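Will anything ever lay the table for me?

My mother used to say that the day a machine could lay the table she would retire to bed and not get up again, and I think of her every November when the family starts talking about who is coming for Christmas and I start counting chairs in my head. We have a dishwasher, a washing machine and one of those round vacuum things that gets itself stuck under the sideboard (we call ours Clasedeo, it's a long story and involves a holiday). What we don't have is anything that will take a fork out of a drawer and put it next to a plate.

I was grumbling about this on Wednesday to my old friend Makis Kyriakidis, who worked in a bottling plant for years and has firm views on the subject. At the plant, he said, they had a line that could fill and cap 4,000 bottles before his first coffee, and he never once saw it pick up a bottle that had fallen over. Somebody had to walk across and do that. He reckons homes are nothing but fallen-over bottles, and I've been turning that over in my mind ever since, usually while picking up socks.

Because when you think about it, laying a table is a fiddly old business! You want the mat straight, the plate more or less in the middle of it, and then there's the cutlery, all thin and slippery and tangled up with its neighbours. My grandson could do it at four, after a fashion, with the spoons wherever he fancied. A factory arm likes everything to be in the same spot each time, and I don't believe a single thing in my kitchen has been in the same spot twice, least of all the good scissors.

What does seem to have changed is how the machines get taught. For a good many of these jobs it's now people's own hands doing the showing, over and over, with the grippers held in their fists, so that the movements can be recorded and learnt from. I find that rather touching. All that clever equipment, and it still begins with a person at a table, going for the cutlery. 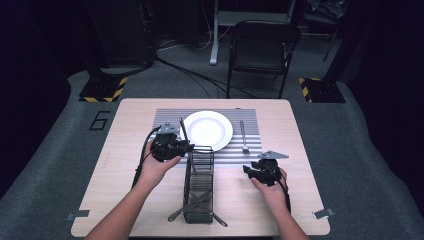 One place setting, one cutlery caddy and two hand-held grippers.

I do notice the fork is on the right of the plate with its prongs pointing at the diner, and Mum would have had something to say about that.

So, can they do the chores yet? Not in my house, and Makis says not in his either, though he'd happily swap his vacuum for something that could manage the ironing. I'd settle for the cutlery. If any of you have seen one of these machines doing a proper household job from start to finish, do leave me a comment, I'd love to hear which job it was and how long it took. Meanwhile there are 2 boxes of Christmas china in the loft with my name on them, and the ladder is still in the garage.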